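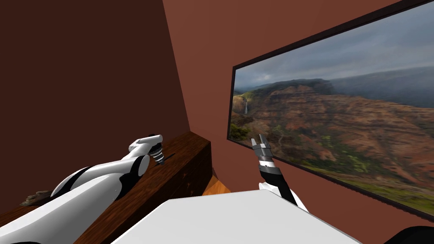 Suleiman Nwosu wrote to object to my previous entry on household paper records. In his view, a family that keeps every utility bill for ten years is not careful but simply afraid of the wastebasket, and he asked me to state plainly which documents I consider worth the shelf space. His question is a fair one, and the present entry attempts a full reply.

I should first restate the circumstances. My late aunt's house in Stornton was cleared in August, and the papers came to me. There were 2 filing cabinets' worth, together with a number of shoeboxes tied with kitchen string. I have now read nearly all of it. The task took far longer than the settlement of the estate itself, and I formed certain opinions in the course of it.

Receipts for ordinary purchases may be discarded once the return period has passed. My aunt retained more than 700 grocery receipts, many of them faded to blank strips. They served no purpose in the settlement and were not requested by any party. Receipts for major repairs belong in a different class. The invoice from Wouters for the replacement of the roof was requested by the buyer's inspector, and its absence would have delayed the closing. It was found inside a cookbook.

Bank statements present a harder case. Raquel Falcão, commenting on the same entry, recommends keeping them for seven years and then destroying them without further review. I follow this practice for my own accounts. I would make an exception for any statement that records a large gift, a loan between relatives, or the purchase of property. One such statement showed that my aunt had lent $300 to a cousin and had been repaid, which settled a small but long-standing disagreement in the family.

Warranties and instruction booklets should be kept for as long as the item remains in the house and no longer. Among the papers was a complete set of documents for a Stutell sewing machine that was given away before I was born. The booklet was in excellent condition. I have offered it to a reader who owns the same model, and she has accepted.

Letters are outside the scope of any schedule. I do not believe that a general rule can be given, and I distrust those that I have seen in print. My own method was to read each letter once, to set aside those in which the writer said something of substance, and to return the remainder to the sender's family where the family could be traced. Postcards with only a greeting were recycled, apart from the ones sent from Junderitz, which form a series and which I wished to keep together.

With regard to arrangement, I recommend folders labeled by subject first and by year second. My aunt filed strictly by year, and within each year by the date on which she happened to open the envelope. A person looking for the property tax record had therefore to know when it had been paid and when the mail had been read. Labels should be written in pencil on the folder tab – adhesive labels dry out and fall to the bottom of the drawer, where I found a great many.

I would also ask readers to prepare a single sheet listing the location of the will, the deed, the insurance policies, and the keys to any locked box. The sheet should be dated and replaced when anything on it changes. It should not be stored in the locked box.

Mr. Nwosu further inquired whether scanned copies could replace the originals. For most bills and statements I believe they can, provided that 2 copies are held in separate places and that some other member of the household is able to open them. Deeds, birth certificates, and signed wills should be kept on paper in every case. Readers in doubt should consult the office that issued the document, as requirements differ from one county to the next.

A later entry will address photographs, on which I have received several letters and have not yet reached a settled view.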